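Glass and shiny plates in a handheld gripper set, keep or toss?

Board: Data Collection > Household Tasks

lintbrush_pete
Posts: 646

Okay so I need opinions before I burn another weekend. I'm putting together a set of table tasks with the handheld grippers, two hands, pick up a dish, move it, put it down, and so on. I have 2902 clips so far and most of them are boring in a good way: paper bowls, plastic tubs, cups. Then I got it into my head that I wanted glass in there, because real people own glass, and my aunt's living room is full of the stuff (she said yes, she even picked the tablecloth).

The plates I've been working with are red glass with a gold rim, shaped like a flower, with little ridges running out from the middle. They're pretty! They also throw highlights all over the place when you tip them up, and in some clips half the plate goes bright white for a moment. I've been picking them up by the edge, one finger in front and one behind.

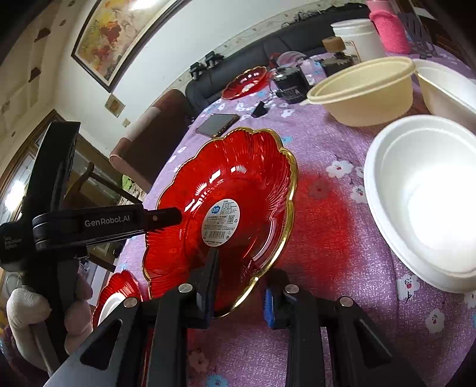
Big red plate, gripped at the low edge, sticker still on.

My question is whether you'd keep clips like this or pull them. I trained a quick policy on the Trernuro recipe with the glass clips in, and it seemed more hesitant on everything, bowls included. Could be me. I didn't run it with them out yet.

ovenmitt
Posts: 21

Keep them. If you only train on matte stuff you get a policy that only works on matte stuff, and then someone hands it a salad plate and it just hovers there. I had that exact problem in January.

My real complaint is the sticker! A big white label with a barcode, dead center, and the plate's tipped right at the camera. Your model is going to learn that plates have a white rectangle in the middle. Soak them off before you do any more.

lintbrush_pete
Posts: 646

Ha, fair. I left them on because my aunt might want to return a couple. I'll ask her.

quietservo
Posts: 2902

I'm going to disagree with ovenmitt a little. The sticker is fine if some plates have it and some don't. Houses have stickers on things. I have a bowl I've eaten out of for years with the price still on the bottom.

What I'd look at is the grasp. A big plate held by one edge wants to swing, and if your wrist is correcting for it the whole time, you're recording a lot of tiny wobbles that the policy will copy faithfully. That would also explain the hesitating way better than the highlights do. Plot the gripper orientation over one glass clip and one bowl clip and put them side by side. I bet the glass one looks like a seismograph.

Also, is the second gripper doing anything in these? It's reaching over toward the plate in your picture but I can't tell if it's about to grab or just hanging around.

lintbrush_pete
Posts: 646

Depends on the clip. In the handover ones it takes the other edge. In the one-hand ones it's supposed to stay out of it, but I get lazy and it drifts in. So yeah, some of those are probably mislabeled, now that I type it out.

ovenmitt
Posts: 21

Well, there you go, that's a way bigger deal than glare. If the label says one hand and there's a second arm poking in toward the plate, I'd pull those first and retrain before touching anything else.

And I still say the sticker matters. One house, one set of plates, and probably the same label on all of them? That isn't variety, quietservo, your bowl is one bowl.

quietservo
Posts: 2902

My bowl is a very good bowl. But okay, with only one set of plates I'll give you half of that.

tray_table_ira
Posts: 21

Hi, mostly a lurker. Question about the table itself: do you clear it between tasks? I see a phone lying there, and the takeout-looking bowls on the right, and the flowery cloth. I was told on the Caltodex board to strip everything down to a plain surface for the first thousand or so and I've been doing that, and now my policy gets lost the second there's a placemat. So I'm kind of jealous of your mess.

lintbrush_pete
Posts: 646

I shuffle it but I don't clear it. The bowls are from other tasks and I push them to one side. The phone I should move, it's the same phone in the same spot for an embarrassing number of clips. The purple cloth with the flowers stays because I'm a guest in that living room and I know my place.

I did wonder about the cloth though. The glass throws a red glow onto it, and I have no idea if the model cares.

quietservo
Posts: 2902

It'll care a bit if it only ever sees that glow on that cloth. Swap the cloth for a few sessions, bring your own bedsheet if you have to.

Ira, whoever told you to start with a bare table wasn't crazy, that's how I'd debug a rig too. I just wouldn't stay there for a thousand clips. Mix in 4 or 5 different surfaces now and you'll probably get most of it back.

bumperpad
Posts: 4

Do the cotton gloves slip on the handle? Mine get shiny on the palm after a while and I have to squeeze harder, and then my fingers cramp and the grasps get sloppy. I switched to bare hands and had to throw out the whole first batch so the two halves would match. Kind of wish I hadn't, I think mixed would've been fine.

lintbrush_pete
Posts: 646

No slipping so far, but I don't go more than an hour at a time. And ouch about the batch.

Update on the other thing: I plotted the orientation like quietservo said, using the Räsänen smoothing script from the pinned thread. The big plate clips wobble a LOT more than the bowls. The small plate clips hardly at all. So I'm leaning toward keeping the small ones as they are and redoing the big ones with a deeper grip, further in from the rim if I can get the fingers there.

ovenmitt
Posts: 21

Without stickers?

lintbrush_pete
Posts: 646

Half without. She's returning two of them. I'll post numbers with the drifting-arm clips pulled once the retrain is done, it's queued for tonight.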